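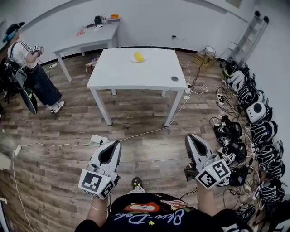

More hours will not help if all the hours look the same, a reader wrote to us in March, after our short article on Skinonia. We brought this remark to Plevholm and read it aloud to the woman who leads the recording sessions at Bemer. She listened to the end and asked to see the letter.

"I agree with your reader," she said. "I would even make it stronger. If all the hours look the same, they can do harm. The model becomes very sure of itself in one corner of one room."

She has led the sessions for two winters. Before this she worked in a bakery supply firm, where she planned the routes of the vans, and she still draws the day on paper in columns, one column for each operator. We asked her not to prepare anything for us, and we spoke in the small kitchen next to the recording room, where the refrigerator is louder than one would wish for an interview. The door stayed open. Twice she stood up in the middle of a sentence to answer a question from inside.

Skinonia is the name of the learning system. It is intended to control a robot with two arms in ordinary homes: putting things on plates, clearing tables, closing drawers. The robot itself is in another building, and most of the people who record have seen it only one time. What they do is the job itself, with their own arms, holding a gripper in each hand. The grippers have a camera, and the operators wear a headset. The markers on the grippers help the software to know where each gripper was at each moment.

"People ask me why we do not simply drive the robot with a remote control," she said. "We did that, in the first year. A person who drives a robot moves like a person who is afraid. He stops, he looks, he corrects. Then the model learns the fear also. With the gripper in the hand you move almost like at home."

Almost, we repeated.

"Almost, yes. You have two fingers on each side instead of five. The first morning everybody tries to use the thumb. You can see it in the recordings, there is a small useless twist of the wrist. By the afternoon it is gone."

One recording is called an episode. An episode begins when both hands are at rest and ends when both hands are at rest again, and in between there must be one complete task. For a simple task, such as moving a piece of fruit from the table to a plate, the plan asks for 400 episodes. We said that this sounded like a lot of fruit. She answered that for the fruit it was a modest number, and that the folding of a towel had needed far more and was still not good.

How does one prevent 400 episodes from becoming one episode repeated 400 times? This was, after all, the question in the letter. She took one of her paper sheets and turned it around so that we could read it. Beside each block of episodes there was a line with a change in it. Turn the plate. Start from the other side of the table. Object upside down. Left hand only. Put a second object near the first and do not touch it. Stand farther back than is comfortable.

"The last one they hate," she said. "I understand them. But a robot will be parked badly in somebody's kitchen, and then it must reach."

The lines on the sheet are the easy part, in her opinion. The difficult part is the small habits which no sheet can forbid. An operator who is right-handed will always move the plate with the left and the fruit with the right. An operator who was once told that smooth movements are good will become smoother and smoother until all hesitation is removed, and then there is no example of what to do when the fruit rolls.

"I had one man, very gifted, his episodes were beautiful. When we trained only with his, the model was worse than with the beginners. He never made a mistake, so the model never saw how one comes back from a mistake. Now I say to everyone: if it falls, please pick it up, and continue. Do not stop the recording. Do not be ashamed."

This was a rule that had changed. In the beginning Bemer deleted every episode in which something was dropped. She remembered the figure of one week in which 160 episodes were thrown away, and she said it in the voice of a person who has paid for something expensive and left it on the train. Some of these were useless in any case, with a hand in front of the camera or with the tracking lost. Many others, she now believes, were among the best material of that month.

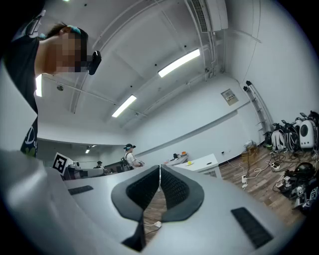 View from the camera on a hand-held gripper during a session. Photo: Bemer

We asked about the room. Plevholm is a former school of music, and the recording room has pale walls, bright lamps and a floor of wood. Is such a room not exactly the corner in which the model becomes too sure of itself?

"It is, and we know it," she said. "The room is where people learn. A new person works in here until I trust the hands. After this they go out to apartments. We have an agreement with Hattori, they rent furnished apartments to people who come for a few months, and between two tenants we may use the kitchen and the living room. There the lamps are terrible and the drawers do not close. It is wonderful."

In the current plan, 300 hours will be recorded in these apartments before the summer. The sessions in Plevholm are counted separately and used in a smaller share for the training. How small, she did not want to say, and the colleague who decides on this was away.

She was more open about the things that go wrong, perhaps out of pride. Cables are the first. Everything must be charged, and a session with several people at the same time needs many sockets. The second is the headset strap, which moves when a person sweats, and then the view from the head no longer points at the hands. For this reason there is a pause after each block, even if the operators say that they do not need one. A block takes 8 minutes. We thought this was short, until she gave us a pair of grippers and asked us to hold them in front of the chest while she continued to speak. After some minutes we put them back on the table and she went on as if she had not noticed.

Several operators may work in the same room. They are in each other's cameras, and we asked if this is a problem for the learning. She said that it had been discussed for a long time. The engineers preferred an empty background. She preferred people.

"In a home there is always somebody walking behind you. A child, a visitor. If the model has never seen a person standing there, then on the first day a person stands there and it does not know what it is looking at. So I won this discussion. I did not win the one about the music."

The music is a radio, and it is forbidden. With a radio the operators begin to move in rhythm, and the rhythm can be found in the data. An engineer showed her the curve. She could not argue with it, but she mentioned that the afternoons have become longer.

And how does she know if an episode is good? There is a program that checks the tracking and the length. There is also a person who watches, at double speed, a part of each block, and writes one word beside it. We were permitted to look at a page of these words. Fine. Fine. Fine. Elbow. Fine. Too careful. Fine. Plate?

"Plate with a question mark is mine," she said. "I wrote it and afterwards I did not know what I had meant. We kept the episode."

Faces are blurred before the material leaves the building. In the apartments, family pictures and letters are removed first, by hand, and the operators sign that they will open only the drawers which are on the list. We asked if the operators receive the results of their work, for example a video in which the robot does what they have shown. They do, at the end of each training round, and they are strict judges. Last time the robot had put a lemon on a plate and then, before it returned to rest, it had turned the wrist a little for no reason.

"Everyone in the room looked at the same person," she said. "He said it was not him. It was from his first morning, I checked. I should have taken those out."

We came back once more to the letter. What would she answer to the reader?

She thought about this while she washed her cup. "I would ask what kind of kitchen he has," she said. "And whether the drawers close."

Somebody called from the room that the left gripper was not connecting. She dried her hands, took her sheet from the table and went in.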